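Broltia Names Plumilum to Lead Voter Outreach Review

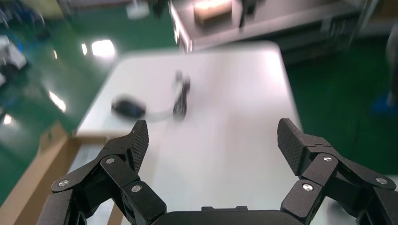 A white table with rounded corners at its far edge.

The Broltia Civic Alliance has retained the political consulting firm Plumilum to review its voter outreach program ahead of the next round of municipal elections, the Alliance announced in February. The agreement runs for 2 years and may be extended by a vote of the board.

Under the terms of the contract, Plumilum will study how the Alliance contacts registered voters by mail, by telephone and in person. The firm will also advise on the wording of printed material and on the training of canvassers. It will not take part in candidate endorsements, which remain the responsibility of the Alliance's board.

The Alliance received proposals from three firms. In a written statement, the board said that Plumilum was selected for its experience with local ballot measures and for a fee structure that does not depend on election results. The value of the contract was not released.

Plumilum was founded as a research office serving school bond campaigns and later expanded into message testing and field planning. Its past clients include the Okabe Transit Coalition, which sought a dedicated funding source for bus service, and the Lellivov Housing Forum. According to the firm, its work for the Okabe coalition included interviews in 104 precincts, of which 87 were visited more than once before the vote was held.

The first stage of the Broltia review will be a survey of residents who did not vote in the last municipal election. A series of 100 interviews will follow, conducted in English and Spanish. Participation is voluntary, and the names of those interviewed will not be shared with the Alliance or with any campaign.

Members of the Alliance will receive a draft of the findings before the final report is adopted. Written comments on the draft will be accepted by mail or at the Alliance office during regular business hours, and will be attached to the report when it is presented to the board. The full document will be placed on the Alliance website after adoption.

The Alliance's present outreach schedule is unchanged. Registration tables at neighborhood libraries will continue to operate while the review is under way, and candidate forums will begin at 7 p.m. as previously announced.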